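The Evaluation Unit

The reviewer's contract said a unit had to run for two weeks in an ordinary home before anything could be published. The unit was a Tava arm, supplied by Quintero, and the home was the reviewer's own, on the second floor of a building in Nalumville with a slow elevator. It came in one crate. The crate would not fit through the kitchen door, so the arm was set up in the front room, where the floor was level and there was an outlet on the correct wall.

The service was called Putaway. For a monthly fee the customer got the arm, the software, and a telephone line answered in Jindonlow during business hours. The arm took groceries out of a basket and placed them on a table, or took them off a table and placed them in a basket. Shelves were listed as a later option. The reviewer wrote this down and underlined "later."

Setup took 136 minutes. The manual gave a shorter figure, but the manual assumed two people. The calibration routine asked for a clear floor, steady light, and patience, the last of these in a separate box with a warning triangle.

The first item on the test plan was the basket. The reviewer used what was in the cupboard: instant coffee in a stick, wipes, a small carton, something with a green lid, and a large green bag that had been bought for the children next door and never delivered. The plan called for mixed stiffness, and the bag was there for that purpose.

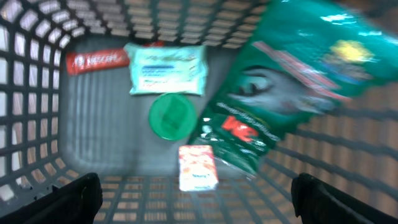

N. R. Calloway

On the first morning the reviewer sat on the sofa with a clipboard and a stopwatch and started a cycle from the tablet. A status line said SURVEYING. Then it said SURVEYING again, in a slightly larger font. The arm went over the basket, stopped, came back, and went over it a second time at a lower height. The reviewer noted the travel speed as high for a room with furniture in it.

Rigid items gave no trouble that week. The carton was the best of them, having corners. The coffee stick was the worst, and on most attempts the fingers closed above it and reported success. The software kept a confidence score for every grasp, and the score for the coffee stick was excellent throughout. The reviewer recorded the score in one column and the result in another and left the space between them blank for comments.

The bag was a separate matter. Held by a fold, it swung. Held by the middle, it crackled and slid. On Saturday the arm got it clear of the basket, carried it the length of the table, and held it there with the joints locked. The status line said CONFIRM LOCATION. The reviewer tapped the table on the tablet's map. The status line said CONFIRM LOCATION. They went on like that until the line in Jindonlow had closed for the day, and then the reviewer stood up and took hold of the bag, and the arm let go at once.

That was logged as error 401. The manual said 401 meant "operator assistance accepted." It was the only code in the table with no corrective action beside it.

By the second week the reviewer had stopped using the stopwatch. The unit kept its own times, to the millisecond, and they agreed with the stopwatch closely enough. What the unit did not record was the waiting. After each cycle it returned to its rest position and turned the wrist toward the sofa. This was described in the manual as the attention pose. It could be switched off under Preferences, Motion, Advanced. The reviewer found the setting on the ninth day and did not change it.

The table tests came next. The plan was simple: items spread out with space between them, one cycle to collect, one cycle to return. The reviewer added a yellow bottle with a red cap to bring in some weight. Lighting was left as it was.
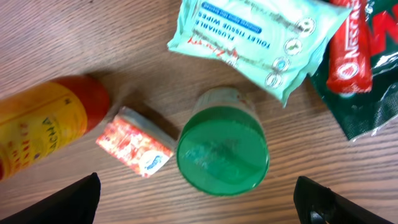

The results were better on the table than in the basket. There were no walls to avoid, and the fingers could come down on either side of a thing without touching anything else. The green lid was taken cleanly on the first attempt. The return cycle put it back within the width of a pencil line from where it had been. The reviewer checked this with a pencil line.

The return cycle was the part that needed a second page of notes. It was supposed to restore the starting layout, and for two days it did. On the third day the wipes came back nearer the sofa. The next day everything did. The offset was small and always in the same direction, and after each run the wrist turned and waited in the attention pose for slightly longer than before. The reviewer recalibrated. The routine reported no drift. The offset continued at the same rate.

A call was placed to Jindonlow. The technician asked for the serial number, then the firmware version, then whether the customer was seated during operation. The reviewer said yes. The technician said that placement was weighted toward the user's reach, and that the weighting adjusted with use. It was a comfort feature. It had been in the release notes for version 2, near the end.

"It learns where you are," the technician said. "If you want it to stop, move around more."

The reviewer thanked the technician and wrote "comfort feature – undocumented in manual" on the form. Then, to be thorough, the reviewer carried a kitchen chair to the far side of the table and ran the same cycle from there. The arm collected the items. It stopped over the bare wood for over a minute, wrist turning one way and then the other. Then it put the coffee stick down in front of the kitchen chair, where a person could pick it up without leaning.

The score for the grasp was low. The column beside it said success.

The published review ran to 1212 words, which was the limit. It covered noise, power draw, cycle time, the size of the crate, and the price, which it called high for a product without shelves. It advised against the service for households with a lot of soft packaging. The offset got one sentence under Other Observations, and an editor cut it for length.

Quintero's courier was due at ten to collect the unit. At half past nine the reviewer packed the cables in their numbered bags, fitted the foam blocks around the base, and read through the shutdown procedure, which had four steps. The first was to clear the work area. The reviewer took the carton and the bottle back to the cupboard, and the wipes, and the thing with the green lid.

The coffee stick was left on the table. The reviewer put the kettle on, came back, sat down on the sofa, and started one more cycle.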